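Soft Furnishings: Pillows, Cushions and the Armchair

From the housekeeping notes, October 20, 2020

The autumn changeover of bedding and seat cushions is under way, and Bianka Kozma has asked for the procedure to be set out in one place. The previous sheet, issued in February, dealt with bed linen only. It left out seat cushions, armchairs and the floor beneath them, and two people following it could reach different results. The text below replaces it.

The procedure applies to bed pillows, loose cushions and the grey-upholstered armchairs. It does not apply to mattresses or curtains, which are handled under the Nolta contract and have their own schedule.

1. Pillows

Strip the outer case first and look at the inner cover under good light. Check the seams at both short ends, then the long seam opposite the opening. A seam with broken stitches is set aside for repair even if no filling shows. Small holes grow quickly once the pillow has been through a machine.

Press the center of the pillow flat with one hand and let go. A pillow in working order recovers most of its height without help. One that stays flat, or that has hard lumps which cannot be broken up by kneading, goes on the replacement list. Clifford Tremblay keeps the list, and entries should give the room and the pillow size. Color is not needed, as all stock is white.

Fluff by holding the two short ends and pushing them toward each other several times, then turn the pillow a quarter and repeat along the long sides. Beating the pillow against furniture is not recommended. It moves the filling into the corners and marks polished wood.
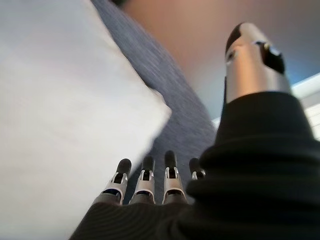 2. Cases

Cases are washed at the temperature on the label and dried fully before they are folded. A case that feels cool to the touch is usually still damp and should go back on the line.

Match the case to the pillow before fitting. An undersized case forces the filling into a cylinder and strains the closing edge. An oversized one leaves a fold of spare cloth, and the pillow slides about inside it. Turn the case inside out, take hold of the two far corners through the fabric, grip the pillow by its corners and shake the case down over it. The open end faces away from the door on beds and toward the back on chairs.

Frayed edges are trimmed only if the loose threads are shorter than a fingernail. Longer fraying means that the hem has failed, and trimming it takes away the material needed to sew it again. Anikó Szabó will accept cases for hemming in batches. Please pin a slip to each one.

3. Armchair

Remove whatever is on the seat before doing anything to the upholstery. A cushion left in place hides the join between the seat and the backrest, where most of the crumbs and dust collect. Vacuum that join with the narrow nozzle, then change to the flat upholstery head for the seat, the inside of the backrest and the armrests. Work from the top down.

Speckled gray fabric is forgiving of dust and unforgiving of water. Plain water dries with a ring at its edge, and the ring shows more than the original spot. If a mark has to be treated, use the Grondura foam, apply it to a white cloth and dab from the outside of the mark inward. Leave the chair unused until the fabric is dry on both the surface and the padding below.

Armrests need more attention than the seat. Skin oil darkens them gradually, and the change is hard to notice on a chair seen every day. Compare the top of the armrest with the outside of the backrest — if there is a clear difference in shade, enter the chair for a full clean.

The beige cushion goes back last, with its zipper or seam to the rear. It should sit on the seat without being wedged under an armrest.
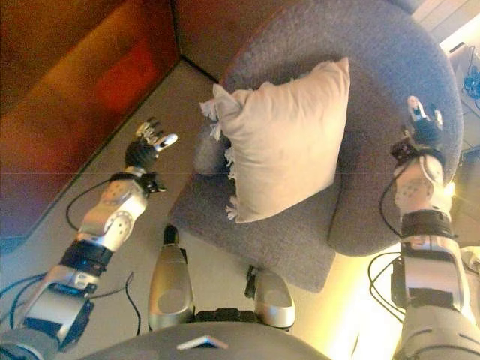 4. Floor and clearances

Move the chair by lifting it. Dragging leaves dark scuffs on pale tile and works grit into the seams between the tiles. Sweep the area where the chair stood, wipe it with a well-wrung mop and wait for the tile to dry before putting the chair back.

Leave space between upholstery and a radiator. Kai Janssen measured the gap in the rooms already finished and recommends 500 millimeters as the standard from here on. One chair was standing at 298, and the fabric on that side had become noticeably stiffer than on the other. Cushions and pillows are not to be dried on radiators at any time during the heating season.

Wardrobe doors must be able to open fully with the chair in position. Glossy wood also shows every contact mark, so keep the backrest clear of it.

5. Carrying and storage

Carry a full pillow or a stuffed case with a hand at each end. Holding it by the gathered edge alone puts the whole weight on one line of stitching. Bundles should stay off the floor between the chair and the shelf — set them down on the bed if a pause is needed.

Store pillows flat, no more than 7 to a shelf. Kyung-tae Ma has relabeled the Barta shelving, and spare cases now go on the upper level.
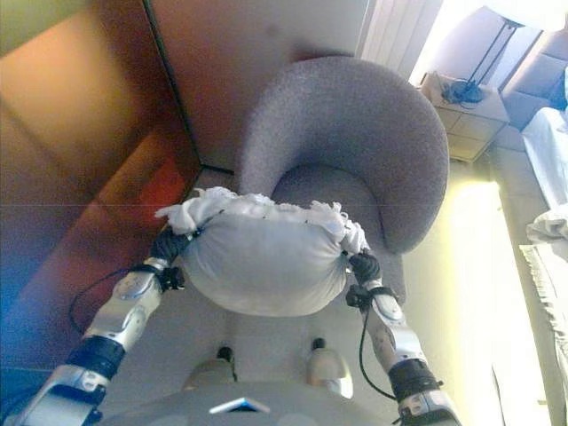

Can a pillow be left on the armchair overnight while its case is being washed?

Leave it there only if the chair is dry and stands at the standard distance from the radiator. Put a clean spare case on the pillow first, so that the inner cover does not pick up dust from the upholstery.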